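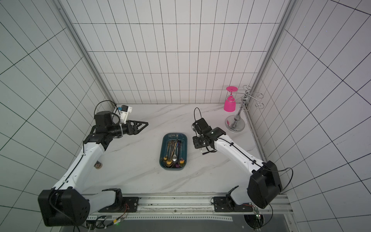 White tile with thin black grout lines behind a white marble countertop with faint gray veining.

Grout darkening in a shared kitchen: repair or replace?
Posted in Home Surfaces, Plomell Community Help

I am responsible for the upkeep of a shared kitchen in a building of modest size. The walls are covered in white ceramic tile, installed nine years ago with a light gray grout. Near the sink the grout has darkened unevenly, and ordinary cleaning no longer restores it. The tiles themselves are sound. One contractor has proposed removing all of the grout and starting again, at a price of $3,032. Before this is approved, I would like to know whether a grout colorant would be a reasonable alternative, and whether a dark color would be acceptable next to white tile. The counter is marble and must not be damaged.
– Bevan Residents Office

Posted by Flastidum
Full removal is seldom necessary when the grout is firm. Press a wooden toothpick into several joints near the sink. If the material crumbles or comes away, those joints should be raked out and refilled before any color is applied. If it holds, a water-based epoxy colorant is suitable.

The joints must first be cleaned with an alkaline cleaner and left to dry overnight. Do not use vinegar or any other acid. It will etch marble, and a few drops running down the wall are enough to leave dull spots. Cover the counter with plastic sheeting and tape it along the bottom row of tile. Apply the colorant with a small brush, wipe the excess from the tile within the time stated on the label, and allow 2 coats.

With regard to color, a dark joint is entirely acceptable and conceals staining well. It will, however, draw attention to any row that is out of line. Kindly examine the corners before deciding – uneven cuts are most noticeable there.
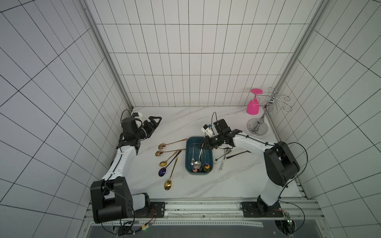 Square white tile with dark grout on three sides of a marble surface.

Posted by Brarka
We had ours done dark in January and have no complaints. Soap residue shows as a pale film, so the wall by the sink is wiped down every Friday.

Posted by Plomell Tenant Services
The quotation appears high. Ours was some $3,000, but that included new tile. Request a second estimate in writing, and ask whether the joint between counter and wall is included. It should be filled with flexible sealant in a matching color, as grout in that position tends to crack.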